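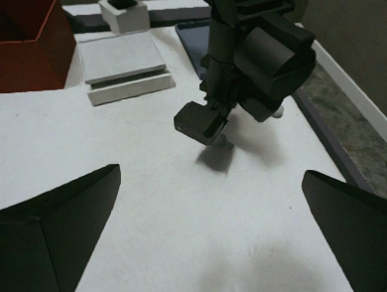

**Bảo Khương**

## 3. Gathering the examples

**Figure 1.** The simulated tabletop from the right hand, with the other arm reaching down over the white surface. The box, the two-tiered platform and the blue tray are toward the far side.

We come now to the part of the project that took up most of our days, and that we would most like other groups to be able to repeat without calling us up (although we are always glad to hear from people). The learning system described in Section 2 needs to be shown what to do, many times over, by someone who already knows how to do it. The collection we ended up with, which we call Filali, holds 2000 demonstrations on a simulated table with two arms. It was recorded in the Wirnano simulator using a recording program of our own, Floltix, which began as a small script and grew in all the usual ways.

### 3.1 The table and the views

Every demonstration takes place at a table like the one in Figure 1. The larger furniture stays the same in kind from one recording to the next, but we shift it a little each time, and we change the light as well. We were generous with the light. In our first round of recording we kept it fixed, and the policy we trained on that round became very attached to it: move the lamp by a hand's width and the arm would drift off toward a patch of shade as if something were lying there. Shadows from the arms themselves are a large part of what a hand view contains, and a learner that has only ever met one set of them will take them for a fact about the world.

For each time step Floltix stores a picture from each hand, a picture from a fixed point over the table, the joint angles of both arms, the opening of both grippers, and the command the operator gave. We write the commands down as they were sent, before any smoothing. It makes for jittery curves, and a couple of early readers of this paper asked why we didn't clean them up. A smoothed command is easy to make later from a rough one, and there is no way back in the other direction, so we left the choice to whoever uses the data.

The two hand views deserve a word. We went back and forth for a good while over whether they were worth the storage – they are the bulkiest part of the collection by far – and for tasks where an object simply has to be pushed from one side of the table to the other, we suspect they are not. For picking things up they help a great deal. The overhead view tells the learner where an object is on the table, but the hand view tells it where the object is between the fingers, and it is the second kind of error that spoils a grasp.

### 3.2 How a demonstration is recorded

An operator sits down with a pair of handheld controllers and a screen, reads the task aloud from a card, and starts when ready. Reading aloud was the idea of Khadija Abdel Hamid, who ran the recording sessions, and it did more for the quality of the data than several cleverer things we tried. People who read the card silently tended to do the task they remembered from the last card.

Operators were asked to work at whatever speed felt natural, to finish a motion they had begun, and to use the hand named on the card. We did not ask them to be neat. If a grasp slipped and the operator reached again, the second reach stayed in the recording, and we are fond of those moments, which teach the learner what a recovery looks like in a way that a spotless demonstration never can. What we did ask was that they not pause in midair to think. A long pause in the middle of a reach looks, to the learner, like a thing one is supposed to do there, and the policies trained on our first round would sometimes stop above an object and stay there for the rest of the trial, as patient as could be.

The other hand was a harder matter. When the card names only one hand, what should the second one be doing? Some operators parked it out of the way, others let it hang over the middle of the table, and a few moved it along in sympathy with the working hand without noticing. We left the parking place up to the operator but asked that the hand be still once parked. This gives a wide spread of resting poses, and a wide spread of obstructed overhead views along with it, while keeping the idle arm's commands from carrying a pattern that has nothing to do with the task.

### 3.3 The approach phase

We split each recording into an approach, a grasp, a carry and a release. The boundaries are placed by a simple rule on gripper opening and hand height, and then looked over by a person. The approach turned out to be the phase where the amount of data mattered most. Elongated objects are the clearest case. A learner has to settle the angle of the wrist before the fingers close, and with an object that is wider at one end than the other it has to settle where along the length to close as well.

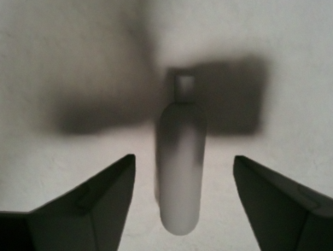
**When does the approach end and the grasp begin?** The grasp begins at the first time step in which the operator commands the fingers to close, and everything before that step belongs to the approach.

We tried a definition based on contact for a while, which sounds more principled, and gave it up. Contact in a simulator can flicker on and off from one step to the next when a fingertip grazes something, and our person checking the boundaries ended up moving nearly all of them by hand. The operator's own decision to close is a cleaner marker, and it is also the thing we want the policy to learn to make.

### 3.4 What we kept and what we set aside

Besides the 2000 demonstrations in the main collection there are 244 that we set aside. Most of these ended with the object on the floor, or with the operator doing a different task from the one on the card, and in a smaller group the recording program lost one of the views partway through. They are stored separately, with a short note on each one, and were not used to train any of the policies in Section 4. We thought about throwing them out and are glad we didn't, for Urnel, the success checker described in Section 5, needed unsuccessful attempts to learn from and there was no other ready supply.

Checking was done by replaying each demonstration at twice its normal speed, with the card text beneath it. A reviewer could keep it, set it aside, or flag it for a second look by somebody else. Going over a batch of about 70 filled an afternoon comfortably, and we found that reviewers grew too forgiving when they did more than that in one sitting. Operators never reviewed their own recordings.

One habit we would pass along to anyone starting on a collection of this sort is to train something early, on far too little data, and to watch what it does. We did this at the end of each week of recording, usually on Friday, and the policies were dreadful for a long time – but they were dreadful in ways that told us what to record next. The lamp trouble in Section 3.1 and the pauses in Section 3.2 both came to light this way, and neither had been visible to any of us when we watched the demonstrations themselves. Recordings from before those two changes were replaced, and none of them remain in the released files.

The task cards, the review notes and the phase boundaries are released along with the recordings, in the same folder layout that Floltix writes.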